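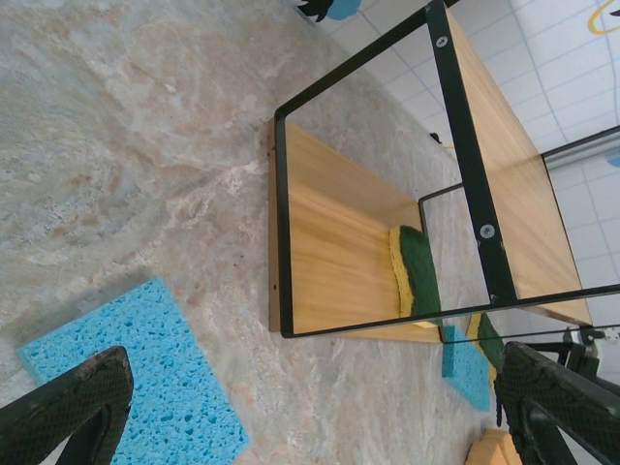
4. Results: where the sponges end up

Figure 4. Small open shelf, light wood with a black metal frame, on a marble-patterned counter. One green-and-yellow scrub sponge on the bottom board, another of the same type on the counter beside the unit. Two blue cellulose sponges, also on the counter.

4.1 Shelf and counter

We start with the shelf as most of the coding trouble came from there. Households in the Wilby group had a small open unit for the counter, and were told to keep washing-up things on it in whatever way suited them. No labels, no baskets, no instructions about which board. The Tisari group kept their usual arrangement (sink edge, window sill, a dish, a drawer in a few cases). 19 households in all, 11 of them with the shelf. Sponge positions were logged from the diaries and the counter photographs, 3626 position records after cleaning. Records where the coder could not tell a sponge from a folded cloth were dropped before any of the comparisons below.

A position was coded as "on unit" if the sponge rested on any board, "beside unit" if it was on the counter within a hand's length of the shelf, and "loose" otherwise. Figure 4 has an item of the first kind and one of the second: the green-and-yellow sponge on the bottom board is "on unit", the one just outside is "beside unit". The first coding round had no middle category. Everything off the boards went down as loose, which made the shelf look useless. Second round was much fairer to it.

The main finding is simple enough. Given a shelf, people use the bottom board and very little else. Upper boards filled up with hand cream, seed packets, matches, a radio in one kitchen. The sponge went low and, more often than not, to the back. Diary entries give the reason as reach: the hand comes off the tap and drops the sponge at the first flat surface it meets. Several entries also mention drips, people not wanting water to run down over other things. We had expected the drips to matter more than they did.

4.2 Flat or on edge

Sponges in the shelf group stood on edge more often than those in the Tisari group. The sponge on the board in Figure 4 is partly on its edge against the back of the unit, with both the scouring layer and the foam showing. We coded this as "leaning". A sponge lying fully flat was "flat", whichever face was down. Coders disagreed a good deal on low leans and we did not try to force agreement, both codes were kept and the record counted as half to each. Clumsy, but it did not change the direction of anything.

Why the back? Something to lean against, mainly. The counter has nothing of the sort unless there is a tiled wall close by, and a sponge stood up in the open falls over. A few diaries say this outright ("it only stays up in the corner"). In the Tisari kitchens the nearest equivalent was the tap base, and leaning sponges were found there too, though seldom for long.

Wood boards are a poor surface for this, it has to be said. Three households asked whether they could put a saucer under the sponge. We said yes. Those records are included and marked, see the note to Table 2. One household oiled the board themselves, which we only found out at collection.

4.3 Scrub sponges and plain sponges

The two kinds of sponge did not behave the same. Two-layer scrub sponges (green pad, yellow foam, the ordinary supermarket sort) were mostly for dishes and were mostly near or on the shelf. Blue cellulose sponges were bought for wiping down and they wandered. Both blue sponges in Figure 4 are on the counter, and that was the common pattern: a wiping sponge gets left at the end of the wipe. Households that kept one colour for dishes and another for surfaces held to the rule fairly well for use, much less well for storage.

Some overlap in the diaries. A worn scrub sponge tended to be demoted to hob and bin-lid duty, and after that it was logged further from the sink. We have no good way of dating the demotion from the records, people simply stopped writing "dish sponge" and began writing "old one". Where the wording changed we took the change as the date. Where both wordings turned up in the same entry we left it as a dish sponge.

Duplicates were more common than expected. Many kitchens had a second scrub sponge of the same type in service at once, one on the board and one close by on the counter. Asked about it in the March visit, households mostly could not say which was the current one. For the analysis each was followed seperately, which means that a kitchen with two of a kind gives twice the records. Weighted and unweighted results are both in the appendix and the order of the categories is the same in each.

4.4 Counter pattern

A side result, and we are not sure how much to make of it. On strongly patterned counters the diary and the photograph disagreed more often about how many sponges were out. Pale sponges and cloths were the ones missed, green and yellow almost never. The Drulik checklist asks for "all items in view" and takes the householder's word for it, so anyone using it on a marble-patterned or speckled surface may want a photograph as well. Patterned counters in our set were also the bigger ones, and bigger counters had more on them, so the two can't be pulled apart with the numbers we have.

4.5 Limits

Shelf was new to all the households that got it. Novelty probably pulled some sponges on to the boards in the opening weeks and the records are front-loaded, people write more at the start. The units were also of one design, the Skov open shelf with the bottom board set low. A closed back, a wire base or a higher first board could well give a different answer. An earlier survey form from 2000, which we borrowed the room plan from, puts everything within arm's reach of the tap under one heading, so no comparison with older kitchens was possible on the point that interests us most.

Left-handed households are too few to report. Sinks under windows were coded with the rest. Photographs were taken by the households at no fixed time of day, some straight after washing up and some before breakfast, and a sponge in use and put down for a moment looks the same as one put away. Section 5 goes back to this using only the overnight entries, where the last person in the kitchen wrote down where each sponge had been left.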